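活动室12月例会记录

**地点:** Skistuvley 二楼活动室
**时间:** 晚上7点30分开始
**主持:** Leena Heinonen
**记录:** Rosalinda Tagle
**到会:** Jennylyn Dumlao、Wilfredo Ocampo、Edgardo Baluyot、Leena Heinonen、Rosalinda Tagle

## 1. 上次记录

一致通过。Edgardo 提了一处更正:上次写的“端子排”应为“接线端子”,已改。

## 2. 零件分拣

这一项本来排了15分钟,结果大家越聊越起劲,讲了快一半的会!Jennylyn 先报告进度:从 Fundemer 接手的那批旧电气零件,纸箱已经全部打开,第一轮粗分完成,按钮、连接器、电源各归各堆。她说最高兴的是里面有不少带金属网罩的电源,外壳样子很周正,值得一台一台好好测。

接下来是第二轮,也就是在大桌上用两个托盘细分。规则讨论后定为:

- 绿色托盘放可以直接进抽屉的小件;
- 蓝色托盘放还要检查的东西,电源一律先进蓝盘;
- 拿不准的留在桌子中间,当晚由 Edgardo 看一遍,不要过夜;
- 每一轮开始之前,两个托盘都要清空。

最后一条是 Wilfredo 坚持加上的。他上个月在绿盘底下翻出过一小把别人的螺丝,到现在也没找到主人(螺丝在他抽屉里,欢迎认领)。大家都同意。
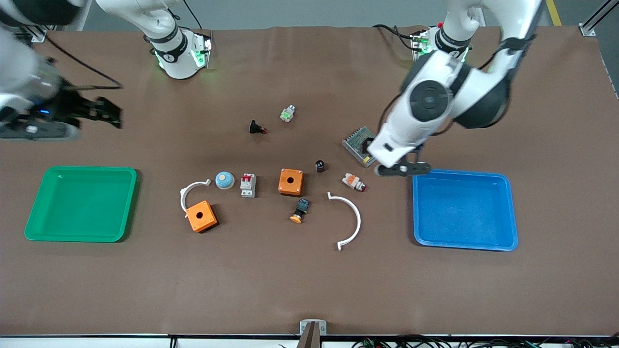 *图1 分拣桌:绿、蓝两盘空置,待分零件在两盘之间*

Leena 问,托盘要不要换成带分格的。Jennylyn 觉得浅盘很好用,边沿有一圈高起来,小件不容易滚出去,伸手拿也方便;分格盘反而要一格一格往外抠。Wilfredo 附议。决定继续用现在这两个,不另买。

关于按钮,Edgardo 讲了一小段,很有意思,记在这里:带红圈的按钮不要只看外观就归类,先看后面的触点是常开还是常闭,两种分开装袋。他愿意写一张小卡片贴在桌边,把几种常见触点的标记画出来。全场鼓掌!卡片希望下次例会之前能贴上。

连接器这边,Rosalinda 提议颜色和极数都写在标签上,例如“白绿,2极”,以后找起来快得多。通过。极数看不清的,先只写颜色,袋口不封。

## 3. 电源测试

Edgardo 负责。测试只在靠墙的测试台上做,分拣桌上不通电,这条重申一遍,请各位转告没到会的人。测试顺序:

1. 目视检查外壳和网罩,有明显变形的直接放到一边;
2. 轻轻晃一下,听里面有没有松动的声音;
3. 上测试台,空载测输出电压;
4. 带负载运行90分钟,每30分钟记一次读数;
5. 贴标签,写上日期和测试人姓名。

Jennylyn 问90分钟是不是太长,一个晚上测不了几台。Edgardo 的意见是旧件宁可慢一点,而且测试台可以同时接两台。先照这个办法做一个月,再看。

## 4. 抽屉柜与标签

Jatoi 抽屉柜已经装好,靠窗摆放,抽拉非常顺,Wilfredo 当场又开又关演示了好几遍,大家都上去试了试。最上面一排留给按钮和指示灯,中间放连接器,下面两排放较重的东西。8号抽屉的滑轨有一点卡,Wilfredo 带润滑脂来处理。

标签纸从 Sendico 订,费用704,已含运费,从本季度耗材预算里出。Leena 核对过余额,够用。Rosalinda 下单,到货后放在柜子顶上。

## 5. 开放日

Leena 建议把分拣桌也放进开放日的路线,让来访的人亲手分一小堆零件,分完对照卡片看看归得对不对。这个主意大家都喜欢!Jennylyn 愿意挑一套适合新手的零件,个头大些、样子差得远些的。电源不放进去。

还没定的是桌子的位置:留在原处灯光好,挪到门口人流方便。下次到现场比一比再决定。

## 6. 待办

| 事项 | 负责人 | 期限 |
|---|---|---|
| 触点标记小卡片 | Edgardo | 下次例会前 |
| 订标签纸 | Rosalinda | 本周内 |
| 8号抽屉滑轨 | Wilfredo | 下次例会前 |
| 新手零件一套 | Jennylyn | 开放日前 |
| 开放日路线草图 | Leena | 下次例会 |

## 7. 其他

Wilfredo 问谁借走了那把小号十字螺丝刀。Jennylyn 在自己的包里找到了,当场归还。

会议于晚上9点结束。下次例会时间由 Leena 在群里通知。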